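The Man Who Keeps the Orange Plates

The shop opens at nine, but Gerrit Hendricks is there already at seven, and if you knock he will let you in. This is how I met him the first time, on a wet morning in May, when I was looking for one soup bowl to replace one I broke. I left with three bowls and a plate that I did not need. Now I came back with a notebook.

Hendricks sells used tableware in Osville, in the long street behind the station. Before this he worked for many years in the canteen of the Jacobs furniture works, first at the dishwasher and later as the person who ordered everything. "I ordered plates like other men order screws," he told me. "Always white, always the same, 50 in a box. When I stopped there, I wanted to never see a white plate again. And then of course I bought white plates, because people ask for them."

His stock is at this moment 3000 pieces. He knows the number from the insurance papers, which he had to fill in during the winter, and he complained to me about it for a long time. Most of it came from house clearances in the villages. A smaller part came from Trernby, where a hotel closed and sold its whole kitchen in one weekend. He drove there twice with a van he had borrowed, and he still talks about the second trip, when the back door would not stay shut and he tied it with a belt from his own trousers.

I asked him what he looks for when he buys. He took some time to answer.

"The color first. People tell me it should be the quality, or the name on the bottom. But when you eat breakfast, you do not turn the plate over. You see the color." He is very fond of orange. His wife is not, so the orange things stay mostly at the shop, and he eats his own lunch from them at the table in the back.

This table is where we sat down to talk. It is also where he tries things together before he puts them on the shelves. He does not believe in sets. A set, he says, is sad from the day when the first cup breaks, and after this it only becomes more sad. So he mixes. He puts a mug in a bowl, or a bowl on a plate of another color, and he leaves it standing for a day, and if he still likes it in the evening he sells the two together for one price.
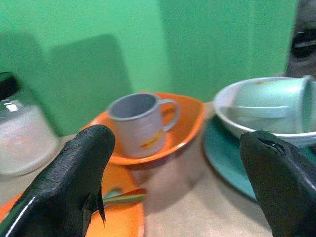

"The customers think I am playing," he said, "and a little bit I am. But a white mug alone on the shelf stays there for months. Put it in an orange bowl and somebody takes both before Sunday. The white is whiter, you understand? It needs something to stand against."

He said the same about teal, which he did not like when he was younger. It came to him through the hotel in Trernby, and for a year he kept it in boxes. Then a young woman asked him for something under a plain white bowl, and he had only a teal plate within reach of his hand. She bought it. He went to the boxes the same afternoon.

The walls were another question. When he took over the shop they were gray, and he chose a green so bright that the painter called him on the telephone to ask if the number was correct. It was correct. "He thought I had written it wrong. I told him, paint it, and if I am crying tomorrow, I will pay you to paint it again." He did not cry. Some neighbors from the street made remarks, he admits, and one of them still calls the place the frog.

We talked also about prices, a subject he does not enjoy. The cheapest plate costs less than a cup of coffee. The most expensive thing he ever sold was a serving dish from the Divov pottery, for 341, and he felt bad about it for a week. The buyer came back later to say that she uses it every day for potatoes, and this helped him. He would not like to know that it hangs on a wall.

How does he wash it all? With hot water and a soft brush, he said, and never the machine for anything with a printed mark. In the canteen he saw what a machine can do to a print. In the first year the mark is a bit pale, then it has holes, and one day there is only a shadow where it was. Mugs he washes last, and the inside twice, for the tea stains. For these he uses baking soda on a wet cloth. He let me smell the cloth, I don't know why, and it smelled of nothing.

Colored handles are his other weakness. Knives, forks, spoons, whatever he finds, as long as the handle has some color in it. He gives them no box of their own. They lie on the plates in the shop, as if somebody will come soon to eat, and customers often ask if they are included. They are, if the customer asks politely.

At half past eight a woman knocked on the glass and he let her in too. She wanted six plates which were all the same. He looked at her so unhappy that she laughed, and after ten minutes she had six different ones on the counter and was changing the order of them. He did not help her. He stood beside me with his arms crossed and watched.

I asked him if he will stop one day. Last year a dealer offered him 2000 to take everything from the shelves in one time, and Hendricks said no before the man had finished his coffee. His daughter thinks that he should have waited at least for the cup to be empty. He is seventy-two, his knees do not like the ladder anymore, and the high shelves are now for the things he hopes not to sell.

"There is a yellow teapot up there," he said. "Don't write where."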